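Teaching a shelf picking task by remote control: slow the operator down or clean the data later?

tilell_user33

Hello all. We are teaching a two-arm robot to take drinks from a store shelf and put them into a shopping basket. I drive the arms by remote control and every run is recorded. Three views from our setup:
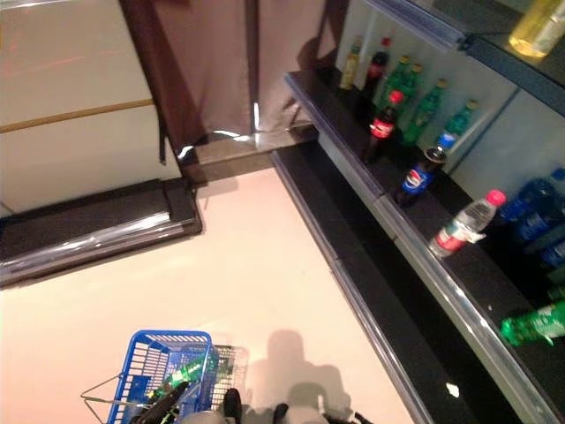
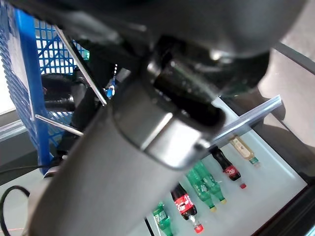
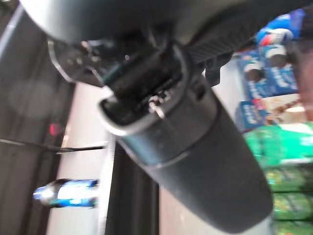 The first is the head view, the other two are wrist views.

My problem is the moment before the grasp. When I come near a bottle I often stop, correct a little, stop again. In the recordings I see these pauses very clearly, and the trained policy copies them. Sometimes it waits in front of the bottle and does not close the fingers at all. I have 78 runs until now. Should I throw them away and record again with more practice, or can I cut the pauses out? I am also not sure if the wrist views help, because the arm covers so much of them.

Solange Robichaud

I had the same trouble in January with a similar task, so I will try to be exact.

Please do not throw away everything. First, look for the frames where both arms almost do not move and the gripper command does not change, and remove them if the stop is longer than 2 seconds. Keep the short stops. If you cut all of them, the motion jumps and the policy becomes nervous near the shelf.

Second, practice without recording. I needed 30 tries before my hand stopped asking "am I there yet?" After this I recorded new runs and mixed them with the cleaned ones.

About the wrist views: keep them. Even when the arm takes half of the picture, the part beside it changes a lot when you approach, and the head camera is too far for that. Check also the delay between the cameras and the arm positions. If the delay is big, the operator waits for the picture, and this is maybe where your pauses come from.

Multcombe

just slow down the whole thing and dont stop. worked for me

tilell_user33

Thank you both. I measured the delay and it is not small, so I will begin there. Edited 12/03/2024: the cutting of long stops already helps with the bottles that stand upright. With the lying ones I still have to see.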